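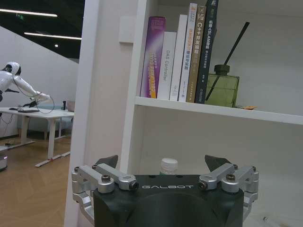 Go-bag weigh-in and the water question, 6th March

Well, we finally got around to the emergency bags, and I'm writing it all down while it's fresh, because I know perfectly well that by June I'll be asking Agustina what we decided and she'll be asking me.

Both bags went on the shipping scale first thing. The Vurov backpack is the roomier of the two and I do love it (so many pockets!), but packed the way we had it, with all the water in the bottom, Agustina got up the back stairs and down again and said her shoulders had had enough. We moved the water up high against the back panel, put the blankets underneath, and she went again and was a good deal happier. Same weight, same stairs. The Kaewsai bag rides better but the zipper catches on its own flap every time you hurry, and hurrying is rather the point of the thing. I've rubbed candle wax on it. Will try again after lunch tomorrow.

Water: we're going with 6 liters per bag for 2 people and keeping the rest by the door in the blue jugs. I know the usual advice is more, and Zarmeena Qureshi wrote a very sensible note in the margin last time saying so, but a bag you can't lift stays home. Zarmeena, if you're reading, please come and argue, I'll put the kettle on.

Crank radio: 60 turns got us roughly 3 minutes of talk station at low volume. I had hoped for better. The handle squeaks terribly too. Agustina thinks the battery inside has gone tired from sitting in the Hedadside storeroom all winter and I expect she's right, so it's on the charger overnight and we'll do the same number of turns in the morning.

Food bars: tried the Gellness ones, the lemon kind. Dry as a biscuit tin, but they kept their shape under the water bottles, and I ate a second one without being asked.

Still to do: new whistle cord, photocopies of the insurance papers, and find out who has the spare can opener. It was in my drawer and now it isn't.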